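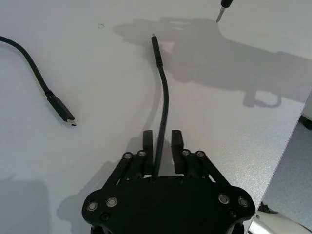 Since April I am learning to bake rye bread, and I want to write down what I know now, before I forget how hard it was in the beginning.

My first loaf weighed 478 grams and was flat like a plate. I had followed a recipe from an old booklet that came with my grandmother's flour bin. It said "leave until ready", and I did not know what ready looks like with rye. With wheat dough you can press a finger in and wait. Rye dough is more like wet clay – it does not spring back at all.

Natsumi Ichikawa, who lives one floor above me, gave me a jar of her starter in spring. She feeds it every evening, I feed mine when I remember. It still lives. 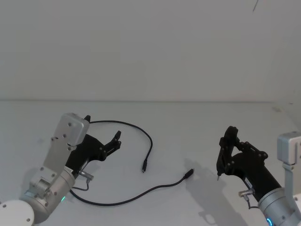
The second thing I had wrong was the time. I let the dough stand for 14 hours in a warm kitchen, and the bread became so sour that only my father ate it. Now I use 10 hours, in the cooler corner near the balcony door, and I put a little caraway in it. My father says the first one was better.

I also stopped cutting the loaf on the same day. It is difficult to wait, but the knife comes out sticky if you don't. Next I would like to try a loaf with boiled potatoes inside, the way they make it in my aunt's village. If you have a recipe for this, please write it in the comments.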